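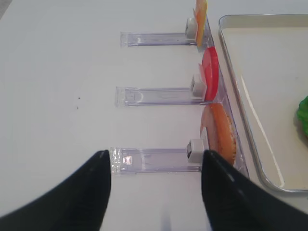
Caderno de bancada, sábado, 10h40
Assunto: escorredor de pratos em acrílico transparente, montagem e ensaio de apoio

Escorredor de três braços horizontais ligados a uma espinha comprida, tudo transparente, com um bloco branco na junção de cada braço. Está no tampo branco da mesa, com três pratos ao alto: amarelo-alaranjado, vermelho e laranja. Um prato por braço.

Material

O escorredor é o modelo Zosero, recebido com a encomenda da Figueiredo. Os pratos são do lote misto do armário. Passo a designá-los pela cor, que as etiquetas antigas já não colam e a numeração do Hendrik foi feita para o lote anterior.

O laranja tem o rebordo texturado, salpicado. Convém registar isto à parte, dado que a textura altera o atrito no ponto de contacto e os valores não devem ser misturados com os dos pratos de rebordo liso. O vermelho tem a face interior mais clara, rosada. Serve de referência rápida para ver se o prato ficou virado para o lado certo.

Montagem

Os braços entram nos blocos brancos e os blocos na espinha. Não há parafusos na embalagem. O encaixe é por pressão e o folheto pede que se comece por uma das pontas. Da primeira vez comecei pelo meio e o conjunto ficou torcido; desmontei e repeti pela ordem do folheto.

Os blocos não são iguais à vista: há um com uma abertura escura em forma de ranhura ou fenda e outro com um furo redondo. O folheto não distingue as peças. Montei-os como vinham nos sacos. Perguntar à Figueiredo se a posição é indiferente antes de desmontar outra vez.

O espaçamento entre braços é regular. Com pratos rasos há folga suficiente para meter os dedos e levantar sem tocar no vizinho. Com pratos de sopa ainda não experimentei.

Ensaio de apoio

Carga de 400 g na ponta livre de cada braço, 36 minutos, à temperatura da sala. Leitura com o comparador Treltlow antes de pôr a carga e depois de a tirar. O comparador foi posto a zero sobre o tampo e não sobre a espinha, ao contrário do que fizemos em dezembro, de modo que os valores absolutos não se comparam com os dessa folha. As diferenças, sim.

Resultado: flecha residual abaixo da resolução do comparador nos três braços. Sob carga, o braço do meio cede um pouco mais do que os outros dois. Pode ser do encaixe, pode ser do bloco. Trocar o bloco de posição e repetir antes de escrever qualquer coisa no relatório.

Ensaio de inclinação dos pratos

Os pratos encostam à espinha e é ela que segura o conjunto. Se o prato for posto a direito, sem encostar, tomba ao primeiro toque na mesa. Isto verifica-se com os três. Com o laranja o prato prende melhor e às vezes fica de pé sozinho, mas não é repetível.

Limpeza

O acrílico risca com o esfregão verde, o que já se sabia da série Hetuvstead. Usar pano de microfibra e detergente neutro diluído. Nada de álcool: a peça da Hetuvstead que foi limpa com álcool apareceu com microfissuras junto às arestas e foi para o lixo.

Nas ranhuras dos braços fica resíduo de detergente. Saiu com uma escova de dentes velha e água morna. Secar ao ar, de lado.

Nota sobre visibilidade

Transparente sobre mesa branca vê-se mal. À distância distinguem-se sobretudo os blocos e a linha roxo-acinzentada das arestas, onde se apanha a espessura do material. Para medir, pus uma folha de cartolina preta por baixo e tirei-a no fim. Quem for usar o paquímetro deve fazer o mesmo; a primeira leitura que fiz sem cartolina estava errada, apanhei o reflexo em vez da aresta.

Pendentes

Repetir a carga no braço do meio com o bloco trocado.
Pedir à Figueiredo um segundo jogo de blocos.
Arranjar pratos de sopa do mesmo diâmetro.
Ensaio de ciclos, 2000 entradas e saídas de prato, só depois de resolvida a questão do bloco. O Hendrik Buthelezi fica com a folha de registo e acerta comigo o intervalo entre inspeções.
Comprar etiquetas que aguentem água.

12h15. Comparador arrumado na caixa, pilha fraca, trocar na segunda leitura. O escorredor fica montado na mesa, não o passar para o lava-loiça.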